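4.2 The bench in the Sancombe workshop

Most of what has been written about robot assembly of computers comes from labs with a budget line for fixtures. We wanted to know how much of it survives in a shared workshop, where the arm is bolted to whatever table is free and the parts come out of a donation bin. Our expectation going in was low, and we should say so plainly. Claims that a hobby cell can "build a PC" tend to mean that it has placed one part, once, with a person standing ready at the stop button.

The task we settled on was modest. The arm had to seat a processor in its socket, close the retention bracket, and press one memory module into its slot. Routing of cables was left out of the trial from the start. Kartha argued for including at least the SATA cable, and Aguirre argued that a loose cable has no fixed pose and that we would spend the month of August writing code for a single plug. Aguirre's view won, though it does narrow what the results can be said to show.

We ran 35 attempts with the tower on its side and the side panel off. Parts were presented in a printed tray which we call the Prevus tray, after the folder the drawing was saved in. The tray does a great deal of the work. Each pocket holds its part in a known place and at a known angle, so the arm never has to find anything. Readers comparing our numbers with those of systems that pick from a bin should keep this in mind, and should ask the same question of any paper that mentions its fixtures only in passing.
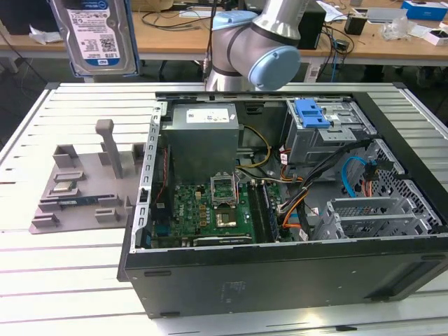 Figure 3. Work area with the case open, the CPU socket empty and its bracket raised. The gray printed tray is to the left of the case.

The wiring deserves more attention than it usually gets. In Figure 3 a bundle of black, orange and red cables runs diagonally toward the center of the case, with further yellow and black wires looping from the power supply. A planner that treats the inside of a tower as a flat board with a socket in the middle will be wrong about the free space above it. Ours was. We raised the approach height by hand after 2 early contacts with the wires, and we do not claim that the planner found this height or could have found it. A case from another maker would need the same correction made again.

A second doubt concerns the slatted table. Slots make it easy to clamp things down and just as easy to clamp them down a little differently each evening. The workshop is shared, and the cell was taken apart between sessions. We re-taught the tray corners every time, a step that took one of us away from other work and does not appear in the cycle times reported below. Any figure for time saved over a person with a steady hand should be read with that left in mind.

Force limits were set with the Grukia driver package at its default values. We do not know whether those values are safe for socket contacts over many insertions. A proper answer would take 200 or more cycles on boards we were willing to ruin, and we had 3. The earlier Vidal build log reports no bent contacts, but it does not say how the contacts were inspected, and we would not rely on it. We checked ours with a hand lens before and after each session, and Section 4.3 gives the results board by board.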